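5장. 데스크톱 본체 부품 교체 (CPU, 메모리, 하드디스크)

Satcombe 정비실 작업 안내서 / 작성 Marlene Caron, 검토 Wayne Pelletier
개정 6/30/18

이번 개정에서 바뀐 곳: 5.2의 눕히는 방향, 5.4 하드 캐디 순서. 나머지는 April 판과 같음. 옛날 출력본 갖고 있는 사람은 버릴 것.

5.1 시작하기 전에

대상은 Dell 타워형 본체. 다른 회사 본체는 6장으로.

준비물
- 십자 드라이버 (중간 크기, 자석 달린 것도 무방)
- 정전기 방지 손목띠
- 보푸라기 없는 천, 이소프로필 알코올
- 서멀 구리스
- 나사 접시
- 라벨지와 유성펜
- 작업표 (양식 3502)

작업표 없이 뚜껑부터 여는 사람 아직 있음. 작업표 먼저. 접수 번호, 들어온 날, 증상, 맡긴 사람 연락처까지 적고 나서 시작.

주의: 전원 케이블을 뺀 뒤 전원 버튼을 몇 초간 누를 것. 잔류 전기 빼는 과정임. 멀티탭 스위치만 끄고 작업 금지. 꼭 벽이나 본체 쪽에서 케이블을 뽑는다.

주의: 파워 서플라이는 절대 분해하지 않음. 고장이면 통째로 교체. 케이스 나사 풀지 말 것. 라벨도 떼지 말 것, 보증 처리할 때 필요함.

5.2 본체 눕히고 옆판 열기

1. 모니터, 키보드, 랜선, 전원 전부 분리. 뒷면 연결 상태가 복잡하면 메모해 둔다.

2. 작업대 위를 치운다. 슬랫 틈새로 나사가 잘 빠지니까 나사 접시는 손 닿는 곳에.

3. 본체를 옆으로 눕힌다. 열리는 옆판이 위로 오게. 반대로 눕히면 메인보드 뒷면 쪽이라 아무것도 못 함.

4. 옆판 고정을 풀고 뒤로 살짝 민 다음 들어올린다. 안 밀리면 힘으로 하지 말고 잠금부터 다시 확인.

5. 옆판은 작업대 밑 선반에 세워 둔다. 바닥에 두면 밟음.

6. 손목띠 착용. 집게는 케이스의 도장 안 된 금속 부분에 물린다.

참고: 먼지가 많으면 여기서 한 번 불어 낸다. 팬이 달려 있으면 손가락으로 날개를 잡고 불 것. 압축 공기로 팬을 고속으로 돌리면 베어링 나감.

5.3 CPU 소켓과 메모리

1. 쿨러 전원선을 보드에서 뺀다. 선 말고 커넥터를 잡고.

2. 쿨러 나사는 대각선 순서로 조금씩 푼다. 한 쪽만 끝까지 풀면 보드가 휜다.

3. 쿨러가 안 떨어지면 좌우로 살살 돌린다. 위로 확 당기면 CPU까지 딸려 나옴. Rosaire Wong이 Resetti 납품분 작업할 때 그렇게 해서 보드 한 장 버렸음.

4. 소켓 레버를 옆으로 빼서 올리고, 고정 브라켓을 젖혀 연다.

5. CPU는 양 옆을 잡고 똑바로 들어올린다. 바닥면 만지지 말 것. 바로 정전기 방지 봉투에.

6. 브라켓을 연 상태에서 소켓 점검. 손전등을 비스듬히 비춰 가며 휜 핀이 없는지 본다. 휜 핀이 있으면 작업 중지, 작업표에 적고 Ritva Rissanen한테 넘김. 직접 펴지 말것.

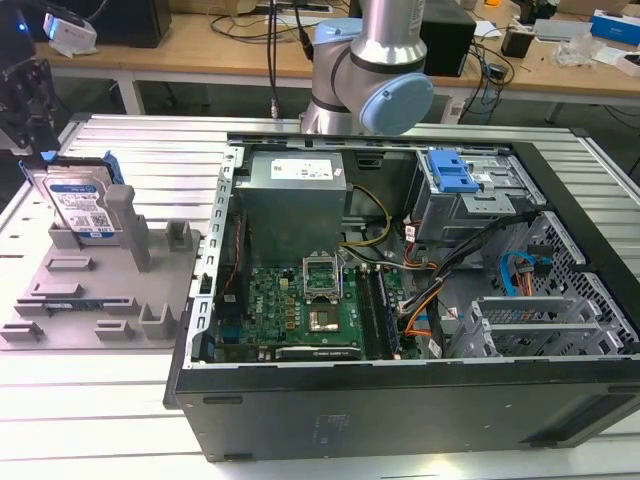
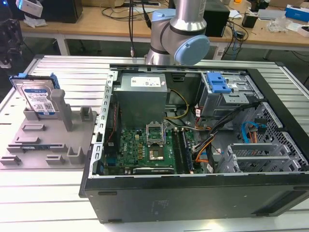 CPU를 뺀 소켓, 브라켓은 열린 상태. 메모리 슬롯은 소켓 오른쪽.

7. 메모리는 슬롯 끝의 걸쇠를 젖혀서 뺀다. 뺀 순서대로 라벨을 붙인다. 섞이면 나중에 어느 게 불량인지 모름.

8. 메모리 단자는 마른 천으로 한 번만 닦는다. 지우개 쓰지 말것. 가루 떨어짐.

9. 다시 꽂을 때는 홈 위치를 맞추고 양 끝을 고르게 누른다. 걸쇠가 딸깍하고 걸려야 됨. 안 걸렸으면 덜 꽂힌 것.

10. 새 CPU는 모서리 삼각 표시를 소켓 표시에 맞춰서 내려놓는다. 누르지 않는다. 놓기만.

11. 브라켓 덮고 레버를 건다. 레버가 좀 뻑뻑한 건 정상. 핀 갈리는 느낌이 들면 바로 멈추고 CPU 방향 확인.

12. 구리스는 가운데 쌀알 하나 크기. 많이 바르면 옆으로 흘러서 닦는 데 더 오래 걸린다. 쿨러 올리고 나사는 다시 대각선으로.

5.4 하드디스크와 캐디

하드는 파란 플라스틱 캐디에 끼운 채로 드라이브 케이지에 들어간다. 나사 없음.

1. SATA 데이터선과 전원선부터 분리. 둘 다 커넥터 잡고 똑바로. 비틀면 하드 쪽 플라스틱이 부러짐.

2. 케이지의 파란 걸쇠를 눌러 풀고 캐디째 뺀다.

3. 캐디 양쪽을 살짝 벌려서 하드를 꺼낸다. 캐디 핀이 하드 나사 구멍에 걸려 있으니 한 쪽씩 빼기.

4. 꺼낸 하드는 거치대에 세우거나 스펀지 위에 놓는다. 맨 작업대 위에 툭 놓지 말 것.

5. 하드 라벨의 일련번호를 작업표에 옮겨 적는다. 맡긴 사람의 하드와 교체용을 헷갈린 적이 있어서 이건 빼먹으면 안 됨. 두 번 확인.

6. 새 하드를 캐디에 끼우고, 커넥터 방향 보고, 케이지에 밀어넣는다. 걸쇠가 걸리는 소리까지.

7. 데이터선, 전원선 순서로 연결. ㄱ자 홈 방향이 안 맞으면 안 들어감. 억지로 밀지 말 것.

주의: 뺀 하드는 지우기 전까지 맡긴 사람 것임. Barajas 쪽 물건은 무조건 하드를 돌려보냄, 폐기 없음.

5.5 케이블 정리와 닫기

1. 케이블이 팬 날개에 닿지 않게 옆으로 몬다. 굵은 전원선 다발은 케이지 쪽으로. 타이는 꽉 조이지 말고 손가락 하나 들어갈 정도.

2. 안에 남은 나사나 타이 조각 없는지 본다. 본체를 살짝 기울여서 굴러다니는 소리가 나면 찾을 때까지 안 닫음.

3. 확장 슬롯 덮개가 다 제자리에 있는지 확인.

4. 전원, 모니터, 키보드만 연결하고 옆판 연 채로 첫 부팅. 손목띠는 전원 넣기 전에 뺀다. 이때 안에 손 넣지 않기.

5. BIOS에서 CPU, 메모리 용량, 하드가 다 잡히는지 본다. 안 잡히면 5.6.

6. 메모리 검사를 20분 돌린다. 오류 하나라도 나오면 불량 처리.

7. 전원 끄고 케이블 뽑고, 옆판 닫고, 본체 세우고, 작업표에 서명.

5.6 안 될 때

전원이 아예 안 들어옴: 보드 전원 커넥터, CPU 보조 전원 순으로 다시 꽂는다. 앞면 버튼 선이 빠진 경우도 많음.

팬은 도는데 화면 없음: 메모리 한 개만 꽂고 다시. 그래도 안 되면 다른 슬롯으로.

하드가 안 보임: SATA선 교체. 선이 생각보다 자주 죽음. 그 다음 보드 쪽 포트 변경.

켜졌다가 금방 꺼짐: 쿨러가 뜬 것. 5.3의 12번 다시. 구리스도 닦고 새로.

위에 없는 증상은 Rhonda Lapointe한테. 부품 주문은 Plirnholm 양식으로, 메모리와 하드는 재고 선반 먼저 보고 주문할 것.

다음: 6장. 기타 제조사 본체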